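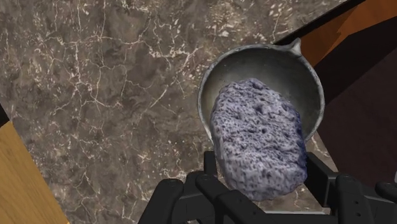

Ticket 299 – sponge-to-pan task, reset and success rules
Status: open
Opened by: Océane Bergeron, 26 Nov 2025

Sim task: put the sponge in the saucepan. Checker passes runs with the hand still closed. Sponge over the pan + any overlap = success. Wrong, per our own rule sheet.

Reran 25 episodes on the Plorkix build. 10 marked pass before release. Logs attached.

Rule says: object released, fingers clear, sponge at rest inside the rim. Checker only does the overlap part. Someone dropped the release test in the November merge, I think.

Tried:
– raised overlap threshold to 80 percent. Fewer false passes, not zero
– added finger contact check. Works on left fingers, right cluster dosn't report
– new seed, same thing

Update, Morena Colombo: right side contact names were changed in the hand file. Fixed in branch. Please don't touch the threshold again, put it back where it was. Any change to a pass rule needs a second reviewer before teh batch goes out.

Threshold reverted. Rerun tonight. Old passes stay out of the report until then.

3 comments

Givley: same bug on our drawer task, will pull the branch
Böttcher: can we get the rest time written in the sheet? I've seen two values
Océane Bergeron: yes – adding it

Shared 2 times

Related tickets
Saucepan spawns too close to counter edge
Jukholm kitchen: cabinet collision mesh
Naming rules for hand files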